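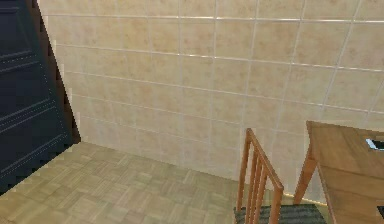
Small hotel, small menu: notes for the Munoscombe evening
2020-03-19

Open with the numbers. The Zimero has 17 rooms and a dining room that seats 30. We changed the dinner menu in November and I have been asked to explain what we did and what it cost.

Start with the old menu. Four pages, two specials boards, a separate list for the bar. Guests took a long time to order and the kitchen kept stock for dishes that sold once a week. Read out the duck example here. Pause for questions if anyone runs a similar kitchen.

Next, the rooms. People ask why a talk on food brings up bedrooms. Most of our diners are staying upstairs. They come in from the Kesasville road, they're tired, and they want to eat before nine. If dinner runs late, breakfast runs late too, and then the rooms don't get turned over on time.
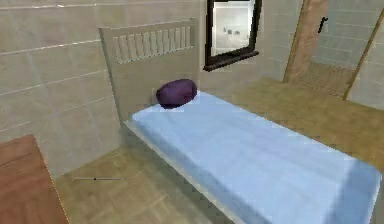
Single bed with a purple pillow.

Say that we looked at room-only bookings against dinner bookings for the whole season. Guests who ate with us were more likely to book again. Don't oversell this. It was one season at one hotel.

Now the new menu. One page. Five starters, six mains, three desserts. The soup changes daily and everything else stays for a month. The Huỳnh noodle bowl stayed on from the old menu and is still our best seller at lunch and dinner. Mention that we buy the herbs from the same grower as before.

Costs. Printing, staff tasting and the new bowls came to $2941. Tasting was the biggest part. I would spend that again. The servers can now describe every dish without going back to the kitchen to ask.

(Check the time. If past the 20 minute mark, skip to tables.)

Complaints. We had a few about the steak coming off. Two regulars stopped coming on that account. We put a grilled pork chop on in its place and left it there. Several people wanted a children's menu, so we now offer half portions of any main at a little over half price.

Tables. We took two out and moved the rest away from the kitchen door. No tablecloths at lunch. Larger parties get one long table, booked ahead, with a set meal and one bill.
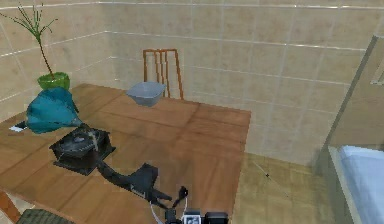

Wood-grain table, plant in a green pot.

What I would do differently: tell the regulars earlier, and test the half portions before printing the price.

Last item is breakfast. We haven't changed it yet. Ask the room who has dropped the buffet and how their guests took it, then go to questions. Sample menus are on the side table by the coffee.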